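Exhibition identity

An exhibition identity is the set of visual elements used to present a temporary exhibition to the public. It usually includes a title treatment or logotype, a color palette, one or two typefaces, and rules for how these are used on signs, labels, printed matter and screens. The term is used mainly by museums, galleries and the design studios that work for them. It is distinct from the institution's own identity, which stays the same from one show to the next.

Background

Early museum exhibitions were announced with plain letterpress notices set in whatever type the printer had on hand. As temporary shows became a larger part of museum programs in the twentieth century, posters were given to outside artists and later to graphic designers. Wall text, catalogs and invitations were often still handled separately, so a single show could appear in several unrelated styles. The practice of giving one designer or studio charge of all the printed and mounted material became common in the decades after the Second World War.
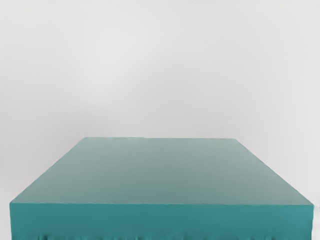

Teal block with a flat, matte top face, computer rendering

Components

The title treatment is normally designed first. It may be set in an existing typeface, redrawn from one, or lettered by hand. Designers test it at very small and very large sizes, as the same form has to work on a ticket and on a building banner. Long titles are often split into a main title and a subtitle, with the subtitle set in the text face used for labels.

Color is chosen with the gallery walls in mind. Paint, vinyl and ink do not match exactly, and most studios prepare physical samples of each under the gallery lighting before the palette is approved. A palette of two main colors and a neutral is typical. Strong colors are generally kept to the entrance wall and section panels, where they do not compete with the works on display.

Wall text and object labels make up most of the reading matter in a show. Section panels are commonly set at 30 point or larger, with object labels smaller. Line length, contrast and mounting height are covered by the accessibility guidelines of many institutions.

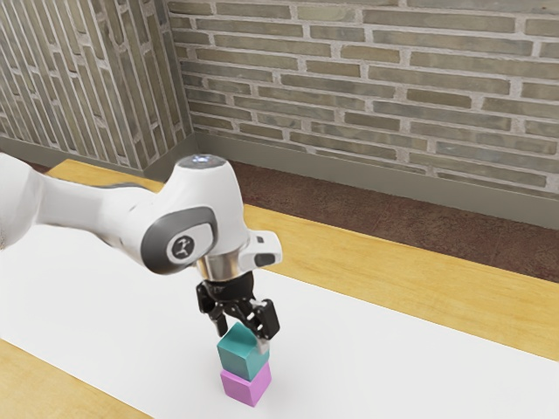

Rendering of a white robotic arm with a black gripper at two stacked cubes

Process

Work on an identity usually begins with a written brief from the curator. The studio answers with several directions, one of which is developed. Proofs then pass to the curatorial, education and press departments. Lenders and artists' estates may also have approval rights over how a work is cropped or overprinted, and these rights can rule out a design late in the schedule.

Final artwork is delivered in stages. Invitations and advertising are needed first, followed by the catalog cover, then wall graphics, and last the object labels, which change until shortly before opening.

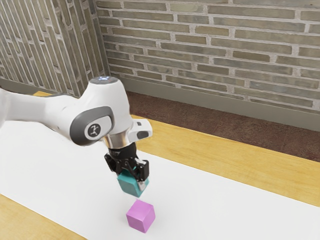 Teal cube held above a pink cube, computer rendering

Example: Gunetti

The identity for "Gunetti: Works on Paper," shown at the Younis Gallery, was designed by the studio Stiltent under Emmett Nguyen-Tran. The exhibition opened in March and had 4 sections, each marked by a numeral cut from the same drawn alphabet as the title. The alphabet was based on Vultosach, a condensed poster face, with the counters opened up and the crossbars lowered to improve reading at small sizes.

The printed material consisted of a poster, a folded gallery guide, an invitation and a catalog. The guide was printed in a run of 4,000 and given out free at the entrance.

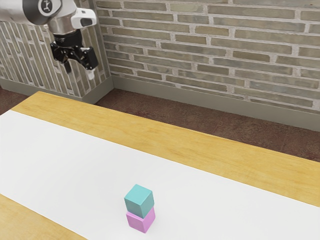

The catalog was issued in a numbered edition of 849 copies with an uncoated cover. Its title page repeats the entrance wall at reduced scale, including the position of the numeral for the first section. The gallery kept the drawn alphabet for its own use after the exhibition closed, and a version with lowercase letters was later added by the studio.

See also

Environmental graphic design
Lettering
Museum label
Poster

This page was last edited on 1 Nov 2023.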